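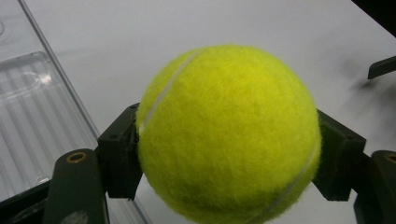
Chapter 4
Looking After the Hand Gripper

4.1 Before you start

Most of this book so far has been about the arm. This chapter is about the bit on the end, or in our case the bit you hold. Pads, arms, inserts, screws. Dull stuff, and the cause of most of the trouble we had at Prisstead.

You will need: the hand gripper, a set of small hex keys, a soft brush, lint-free cloth, a tennis ball, the cell logbook. A flat table, clean. Good light from above if you can get it.

By the end of the chapter you should be able to strip the pads off, clean them, put them back square, and tell a worn pad from one that is merely dirty. Also how to write it up so the next shift can read it.

4.2 Why a ball

The Sterkby bench used steel blocks for years. Blocks are fine for checking that the pads are parallel and not much use for anything else. A tennis ball gives a little, and it has felt, so a bad pad shows up early. If one pad is sitting forward of the other the ball turns as you close. If both are greasy it creeps downwards. Watch the seam. The pale line is easy to follow by eye against the yellow-green, much easier than trying to follow the felt.

Grip at the middle of the ball, one pad each side. Close until the fuzz just flattens at the inner faces – no further. Students always squeeze too hard on the first go. Then hold still and look.

Keep one ball for the job and don't let it wander off. A bald one is useless, bin it.

4.3 Parts and what goes wrong with them

Pads. The black blocks that touch the work. Angular, so dirt packs into the corners. Brush first, cloth second, never the other way round or you just push the muck in. At Haugland the pads were changed after 2,001 closes whether they needed it or not. At Kellholm one pair did 3,311 and was still gripping well, but that cell handled clean parts all day. Go by the condition, and log the count anyway.

Arms. Dark green on our set. Look for cracks near the rounded ends. Scuffs lower down don't matter much.

Inserts. The brass threaded rings set into the arms. Brass is soft and the threads will strip if you go at them with a long key, so use the short one and stop when it is snug. An insert that turns with the screw is finished. Take the whole arm off and fit the spare, don't glue it.

4.4 The weekly check

Do these in order. Gripper switched off and unplugged until step 5.

1. Wipe the table down. Grit on the table ends up on the pads.
2. Brush both pads, then wipe. Dry cloth only.
3. Check each pad for rocking. Thumb and finger, gentle.
4. Look into the inserts. Bright metal dust means a thread is going.
5. Power up, open fully, close on nothing. Listen for clicking.
6. Close on the ball as in 4.2. Hold, and watch the seam.
7. Repeat with the ball turned so the pads land on diferent felt.
8. Write the count and the result in the log.

If the ball turns at step 6 but not at step 7, suspect the ball. If it turns both times, go back to step 3. Screws and small parts go in a tray, they roll otherwise.

The full strip-down is in 4.6 and should be done every 700 closes, or sooner if step 5 sounds rough. Set aside a whole morning the first time. It gets quicker.

4.5 A note on the log

Counts, date, pad numbers, what you did. One line is enough. "Checked OK" on it's own is not, because it doesn't say which pads were on. The Kellholm log had over 4 pages of that and we could not use any of them.

Looking After Small Cells, Chapter 4 | Copyright Prisstead Training Workshop | Back to top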